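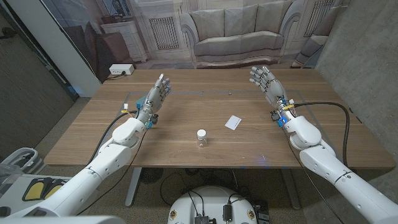 로봇이 들어오면 우리는 결국 옆에 서서 구경이나 하다가 하나둘 자리가 빠지는 것 아니냐는 말이 설명회 첫날 맨 먼저 나왔습니다. 나와야 할 말이 제일 먼저 나와서 오히려 반가웠어요. 그 뒤로 들어온 질문까지 모아 답을 적습니다. 우라드(Urard)는 세리츠(Ceritz) 소분·포장팀이 양손 로봇에게 작은 병 다루는 일을 가르치는 프로젝트이고, 이 페이지는 팀원과 옆 부서, 그리고 곧 입사할 분들을 위한 것입니다.

그래서, 제 자리가 없어지나요?

우라드 때문에 줄이기로 한 자리는 없습니다. 올해 초 합의서에 그렇게 적었고, 사본은 탈의실 앞 게시판에 붙어 있습니다. 다만 "아무것도 안 바뀐다"고 쓰면 거짓말이 되겠지요. 하루 종일 병만 집고 뚜껑만 돌리던 시간은 줄어들 예정이고, 그 시간이 다른 일로 채워집니다. 무슨 일로 채워지는지는 아래 "하루 일과가 어떻게 달라지나요?"에 적어 두었습니다. 합의서는 내년 4월에 다시 검토합니다. 그때 문구가 바뀌면 바뀐 부분을 표시해서 함께 붙이겠습니다.

로봇이 정확히 무슨 일을 배우나요?

병을 집고, 옮기고, 세우는 일입니다. 써 놓으면 한 줄인데 직접 가르쳐 보면 정말 끝이 없습니다! 연습에는 흰 돌림 뚜껑이 달린 작은 투명 병을 씁니다. 우리 손은 병이 미끄러지기 직전에 알아서 힘을 더 주잖아요. 로봇에게는 그 "알아서"를 하나씩 보여 줘야 합니다. 저희도 가르치면서 처음으로 자기 손을 들여다보게 됐습니다. 새끼손가락으로 병 바닥을 받치는 사람이 있고 절대 안 받치는 사람이 있다는 것도 이번에 알았어요. 같은 자리에서 몇 년을 같이 일했는데 말이죠.

뚜껑을 열고 닫는 동작은 다음 단계입니다. 라벨 부착과 외관 검사는 우라드 범위에 들어 있지 않습니다.

왜 집게가 아니라 손가락 다섯 개짜리 손인가요?

설명회에서 제일 오래 이야기한 질문입니다. 병만 집을 거라면 집게로도 충분하다는 의견이 팀 안에도 있고, 아직 결론이 난 것도 아닙니다. 저희가 손을 고른 까닭은 작업대 때문이었습니다. 지금 쓰는 도구와 받침과 병이 전부 사람 손에 맞춰져 있어서, 손 모양이 비슷하면 작업대를 덜 뜯어고쳐도 되겠다고 봤습니다. 가르치는 쪽에서도 편합니다. 내 엄지가 하는 일을 로봇 엄지로 옮겨 설명하면 되니까 말이 훨씬 짧아집니다. 대신 손가락 관절이 많은 만큼 손볼 곳도 많습니다. 정비 담당자들의 표정을 보면 압니다.

가르치는 건 누가 하나요? 프로그래밍을 알아야 하나요?

몰라도 됩니다. 소분·포장팀에서 신청한 사람이 합니다. 조작 장치를 착용하고 평소 하던 대로 병을 집으면 로봇 팔이 그 움직임을 따라 하고, 그 기록이 학습 자료로 쌓입니다. 코드를 만지는 일은 순드크비스트(Sundqvist) 쪽 기술진이 맡습니다. 사전 교육은 2시간이고 근무시간에 포함됩니다.

처음에는 다들 너무 빨리 움직입니다. 손에 익은 속도가 있으니까요. 조금 느리게, 한 동작이 끝난 다음 잠깐 멈추고 다음 동작으로 넘어가면 기록이 훨씬 깨끗해집니다. 그리고 왼손잡이 분들, 꼭 신청해 주세요. 지금 기록이 오른손잡이 위주라서 왼손 자료가 많이 모자랍니다.

지금까지 얼마나 가르쳤나요?

저장해 둔 시연이 1000회 정도입니다. 많아 보이지만 그중에는 병을 넘어뜨린 것, 반쯤 집다가 놓은 것도 들어 있습니다. 처음에는 실패한 기록을 지웠는데, 지금은 "실패"라고 표시해서 따로 보관합니다. 어디서 자꾸 틀리는지 볼 때 그만큼 쓸모 있는 자료가 없더라고요. 지웠던 초기 기록이 두고두고 아깝습니다.

하루 일과가 어떻게 달라지나요?

시연을 맡은 날과 맡지 않은 날이 다릅니다. 맡은 날은 오전에 시연을 하고, 점심 이후에는 원래 라인으로 돌아갑니다. 한 번에 계속하는 시간은 37분을 넘기지 않습니다. 숫자가 어중간하죠? 첫 달에 참여자들이 어깨가 뻐근하다고 적어 낸 시각을 놓고 팀 안에서 정한 값인데, 반올림하자는 제안이 두 번 나왔고 두 번 다 부결됐습니다. 끝나면 반드시 장치를 벗고 쉽니다.

맡지 않은 날도 조금 달라집니다. 기록을 다시 보면서 잘된 집기와 어설픈 집기를 골라내는 일이 생겼고, 이게 의외로 인기가 많습니다. 경력이 긴 분들의 눈이 정말 매섭습니다. 화면만 보고 "저건 다음 동작에서 놓친다" 하면 다음 동작에서 진짜 놓칩니다. 이런 판단을 말로 적어 두는 문서도 만들기 시작했습니다. 지금까지는 옆에 서서 어깨너머로 배우는 수밖에 없던 것들이라 신입 교육에도 바로 쓰고 있습니다.

시연에 참여하면 수당이 있나요?

있습니다. 시연 수당은 교육 담당 수당과 같은 기준으로 계산합니다. 누군가를 가르치는 일이니 그렇게 쳐야 한다는 것이 팀의 주장이었고, 그대로 받아들여졌습니다. 기록을 골라내는 일에는 아직 수당이 없습니다. 이 부분은 협의 중이며 정해지는 대로 이 페이지에 올립니다.

제 움직임 기록이 인사 평가에 쓰이나요?

쓰이지 않습니다. 시연 기록에는 이름 대신 번호가 붙고, 번호와 이름을 연결한 표는 인사팀이 열어 볼 수 없습니다. 누가 병을 몇 번 떨어뜨렸는지 순위를 매기는 화면도 없습니다. (만들어 보자는 농담은 있었습니다. 농담으로 끝났습니다.) 본인 기록을 빼고 싶으면 우라드 담당자에게 번호만 알려 주세요. 이미 학습에 쓰인 기록은 다음 학습부터 빠집니다. 그만큼 시간이 걸린다는 점은 미리 말씀드립니다.

로봇 옆에 있어도 안전한가요?

규칙을 지키면 됩니다. 규칙은 짧습니다.

팔에 전원이 들어와 있을 때는 작업대 위로 손을 넣지 않습니다.
병을 다시 세울 때는 먼저 정지를 누르고, 조작하는 사람과 말로 확인합니다.
작업대에 붙인 회색 테이프 안쪽이 작업 구역입니다. 개인 물건을 올려놓지 마세요.
바닥 케이블은 넘어 다니지 말고 돌아갑니다.
긴 머리는 묶고, 목걸이형 사원증은 벗습니다.

어느 규칙이든 급하다고 건너뛰는 사람을 보면 직급에 상관없이 멈추게 해도 됩니다. 정지 버튼을 눌렀다고 나중에 사유서를 쓰는 일은 없습니다.

실제 라인에는 언제 들어가나요?

날짜를 적고 싶지만 아직 못 적습니다. 연습용 병과 실제 제품 병은 무게도 표면도 다르고, 라인에서는 병이 늘 같은 자리에 서 있지도 않습니다. 순서는 정해져 있습니다. 먼저 달란스(Dallance) 작업장의 예비 라인 하나에서 사람과 나란히 돌려 보고, 그 결과를 팀 전체가 본 다음에 더 갈지 정합니다. 이 결정에는 소분·포장팀도 참여합니다. 팀이 아직 이르다고 하면 예비 라인 단계를 연장합니다.

로봇이 사람보다 빠른가요?

지금은 한참 느립니다. 숙련된 분이 병 여러 개를 정리하는 동안 로봇은 하나를 놓고 고민합니다. 그래도 지난달 기록과 이번 달 기록을 이어서 보면 손가락이 병에 다가가는 모양부터 달라졌습니다. 예전에는 더듬더듬했다면 요즘은 제법 목적이 있어 보여요. 저희는 이 변화를 볼 때마다 휴게실에서 한참 떠듭니다. 속도 목표는 일부러 나중으로 미뤘습니다. 우선은 안정적으로 집는 것부터입니다.

손목이 아픈 사람에게 도움이 되나요?

이 프로젝트를 시작한 가장 큰 이유가 바로 그것입니다. 작년 사내 설문에서 뚜껑 작업 때문에 손목이나 엄지가 불편하다고 답한 팀원이 17명이었습니다. 반복 동작을 로봇이 일부라도 가져가면 그 자리에 오래 앉아 있지 않아도 됩니다. 하지만 지금 아픈 분은 로봇을 기다리지 마세요. 작업 교대 신청은 오늘도 할 수 있고, 신청서는 조장 책상 옆 선반에 있습니다. 손목 통증이 있는 동안에는 시연 참여도 쉬어 가시기 바랍니다.

나이가 많은데 따라갈 수 있을까요?

지금까지 가장 깔끔한 시연을 남긴 번호들은 대체로 근속이 긴 분들의 것이었습니다. 장치 착용이 낯설어서 첫날에는 다들 헤맵니다. 젊은 사람도 헤맵니다. 둘째 날이면 손이 먼저 적응하고, 그다음부터는 병을 오래 만져 본 사람이 유리해요. 화면 글씨가 작다는 의견이 많아 크게 바꿨고, 안내 음성도 넣는 중입니다.

참여하기 싫으면요?

안 하셔도 됩니다. 거절 사유를 묻지 않고, 원래 업무를 그대로 하시면 됩니다. 한 번 해 보고 그만둬도 괜찮습니다. 마음이 바뀌면 언제든 다시 신청하시고요.

구경만 해도 되나요?

그럼요! 옆 부서에서도 많이 오십니다. 점심시간 직후가 제일 한가하니 그때 오시면 조작하는 사람과 이야기도 나눌 수 있습니다. 동작 중에는 말을 걸지 말아 주세요. 외부 손님과 함께 오실 때는 안전 교육 확인이 필요하니 전날까지 알려 주시면 됩니다.

여기 없는 질문은 어디에 하나요?

휴게실 질문함에 넣거나 우라드 담당자에게 직접 물어보세요. 이름은 안 적어도 됩니다. 답하기 곤란한 질문도 그대로 싣습니다. 시연 순번표는 매주 초에 새로 붙고, 순번을 서로 바꿀 때는 표에 두 사람 모두 표시해 주세요.

최종 수정: 2021-11-19
문의: 세리츠 소분·포장팀 우라드 담당 | © Ceritz | 맨 위로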